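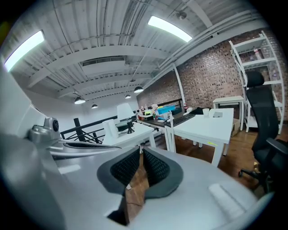

How often does a wooden desktop need oiling? When water stops beading on it, and for most desks that comes a good deal later than the tin would like you to think.

Print this page | E-mail this page

By Damir Mujić
April

I have read plenty of advice on caring for wooden desks, and most of it was written by people with oil to sell. The tin says every month. The leaflet says every season. Then there is the fellow online who does his every Monday and has a surface like flypaper to show for it.

First find out what is on your desk already. A lot of desks sold as "oiled" have a hard clear coat, and oil on top of that does nothing except collect dust. Put a few drops of water on a spot near the back and leave them for 2 minutes. If they sit up round, leave the desk alone. If they sink in and leave a dark patch, you may have a job to do. If they sit there and the surface feels like plastic, you have varnish, so put the tin away.
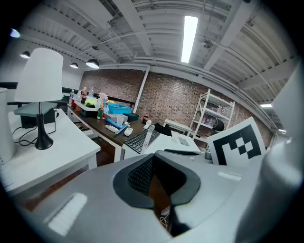
Reading time: 2 minutes

Assuming you do need oil, clear the desk completely. People try to work around the monitor and they always end up with a pale rectangle. Wipe the top with a damp cloth and a drop of dish soap, wipe again with plain water, and let it dry overnight. I don't trust the sprays sold for this step. I tried the one from Grindell next to dish soap on the two halves of the same desk, and neither Ritu Bansal nor I could pick the winner.

Sand lightly with 180 grit, going with the grain. You only want to knock down the roughness. If you're making a lot of dust, you're pushing too hard. Vacuum, then wipe.

Now the oil. Pour out less than you think, a puddle the size of a coin, and rub it in with a lint-free cloth. Keep going until the top has an even, thin sheen. Wait 18 minutes, or whatever your tin says within reason, then wipe off everything that will come off. This is where most desks go wrong. Any oil left standing turns gummy, and then you're back to sanding.

Do a second coat the next day if the wood looks patchy. The Vieira instructions call for 4 coats. I stopped after two and have seen no reason to go back.

About those rags: oily cloths can heat up and catch fire on their own. I was doubtful about this one too, until I read up on it. Spread them out flat outdoors, well away from anything that burns, until they are stiff and dry. Don't ball them up in the trash.

What about wax on top? It feels nice for a few weeks. It also marks under a warm mug, and it has to come off before you can oil again. Mamta Mathur swears by it and her desk does look good, but she also uses a coaster, which I suspect is doing most of the work.

Skip lemon oil, skip olive oil (it can go rancid), and skip anything that promises to "feed" the wood. The tree is dead and isn't hungry.

Leave the desk empty for a day or two before putting paper on it.

Related items
Getting Mug Rings Out of Bare Wood
Do Felt Pads Save Your Floor?
Wobbly Desk Legs: Try This Before You Buy a Kit
Mallthorpe Furniture Wax, Tried for a Winter
Is a Cheap Sander Good Enough?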